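Budgeting for a Home Robot Project: Your Questions

I run equipment planning at Flastby, a small shop that trains arms to do kitchen and dining room chores. People write in asking what to buy first, so I've put my answers in one place.

Do I need a real room before I order anything?

I didn't! We worked in simulated rooms for a good while before I signed a purchase order. Furniture in there is free, and you find out pretty fast how much clutter a table can hold before an arm has nowhere to go.
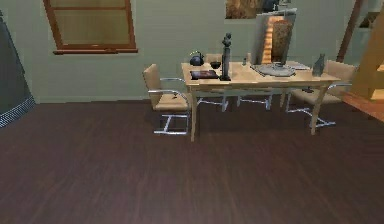

Gollcombe, August 31, 2025

What should I spend on first?

Computers, then the arm. I know, the arm is the fun part. But a decent graphics card gets used every day, and our arm order took until October to clear. Get quotes from two suppliers and ask each one what the gripper costs by itself (ours was a separate line, grr).

How do I know what reach to pay for?

Measure your table, then try the arm in the simulator with chairs pulled up. I nearly bought the 700 mm model on the strength of a bare tabletop. Chairs change everything, and so does a tray on the far side.

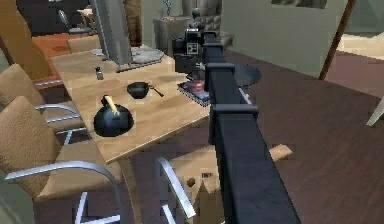 The arm over the dining table, gripper just above the tray.

Should I buy a mobile base too?

Maybe later. Price it as a second phase. Things end up on chair seats and on the floor, and a fixed arm won't get to all of them, but a base brings chargers, spare batteries and a lot more testing. 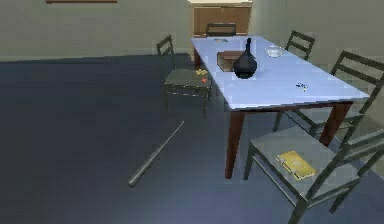 How much should I set aside for spares?

I keep enough for three sets of fingertips and one spare cable per joint. Fingertips wear out first. Our last set was $320.

Can I rent instead?

Sure, and for a short trial I would. Read the part about damage before you sign. Kitchens are where I'd rent, too, with a big fridge and a window ledge to plan around before you settle on a mount. 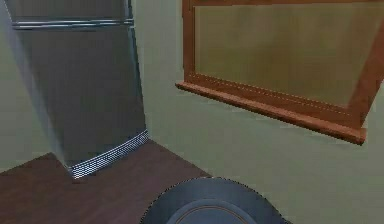
Filed under: Planning & Purchasing

Who should approve the budget?

Whoever has to live with it. Pushpa Pandey signs ours, and she wants the service contract on the same page as the hardware.

14 shares | 3 comments

Dinesh Yadav: We forgot shipping on the controller. Add a line for it!

nautiyal_k: Is the gripper price usually negotiable?

Marla: Renting first worked for us, thanks for this.

Contact | © Flastby | Back to top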